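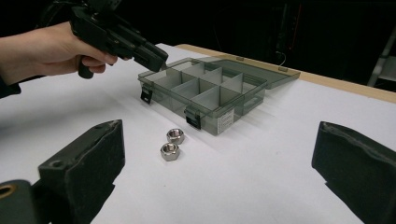
Mervin MacPherson objects that a compartment box with a hinged lid is the wrong place to start a unit on small-parts storage, and that a drawer cabinet should come first. His argument, sent in after the February session, is that a cabinet keeps every part at a fixed address, while a box gets carried off and comes back in a different order. The objection is reasonable for a stockroom. It is weaker for bench work, where the parts have to travel to the job, and bench work is what this unit covers. Cabinets are in Unit 5.

Workshop Storage and Handling, Unit 2
Divided boxes: layout, loading, closing
Notes by Szymon Czarnecka, Hiltcombe

1. Terms

Body: the lower half, which holds the contents.
Cell: one compartment of the body. Cells in one line along the length make a row.
Divider: a thin wall between cells. It may be molded in or removable. Check before planning a layout.
Lid: the upper half, joined to the body by hinges along one long side.
Latch: the closing part, normally on the long side opposite the hinges. A box of bench size usually has a pair.

The box above has two rows of small square cells, eight cells in view, a hinged lid and two black snap latches on the front wall. The plastic is a translucent smoke gray. Translucent gray is adequate for telling a full cell from an empty one with the lid shut. It is poor for telling brass from zinc-plated steel, so do not rely on color through a gray lid.

2. Working position

Set the body on a flat, light-colored surface. Open the lid completely before loading. A lid left standing at half travel tends to drop when the box is nudged, and it blocks access to the back row. With the lid laid back, allow a clear depth behind the body equal to the depth of the lid.

The box does not have to sit square to the table edge. Turning it at an angle shortens the reach to the far cells for some people. Pick one orientation and keep it for the whole session - most misplaced parts in the Cluten exercise came from turning the box partway through.

3. Layout

Number the cells from the latch side, left to right, then the back row left to right. Write the layout on paper first.

Rules used in this course:

a. One part type per cell. Two lengths of the same screw are two types.
b. Heavy parts go in the middle cells, light parts at the ends.
c. Parts that look alike never share a divider. Put at least one cell between M3 and M4 washers.
d. Fill to two thirds of the wall height.
e. Leave one cell free for strays.

Rule (d) causes the most argument. A cell filled to the top lets parts ride over the divider when the box is tipped, and the gap between divider and lid on many cheap boxes is wider than a washer is thick. Measure it with a feeler gauge if in doubt.

4. Worked case: the Wieczorek kit

The kit arrives as one mixed bag of 98 parts. Sort on a tray, by shape first and by size second. Do not sort directly into the box. The largest group is 37 hex nuts, and it will go into a single cell if they are poured and leveled. Do not stack them.

Record the count per cell on the layout sheet before closing. The Paker inventory, by comparison, lists 3,076 parts over many boxes, and its sheets are usable only for the boxes where this step was done.

5. Closing and carrying

Check that no part is lying on top of a divider. Bring the lid over by hand and set it down. Press the lid above one latch, close that latch, then do the other. If the second latch needs force, open both and look along the rim for a trapped part.

Carry the box level. If it has to be stored on edge, rule (d) no longer protects the contents, and the cells need foam inserts cut to the cell size.

6. Labels

Label the end wall or the lid, one place only, and use the same place on every box in a set. Print size should be readable at arm's length. Small maker's stickers do not count as labels and may be left on or removed.

7. Before the next session

Bring a completed layout sheet for a box of your own - any number of cells. Mark the stray cell. Read the section on drawer cabinets, pages as given in the course list, and note two cases where MacPherson's fixed-address argument would change your layout.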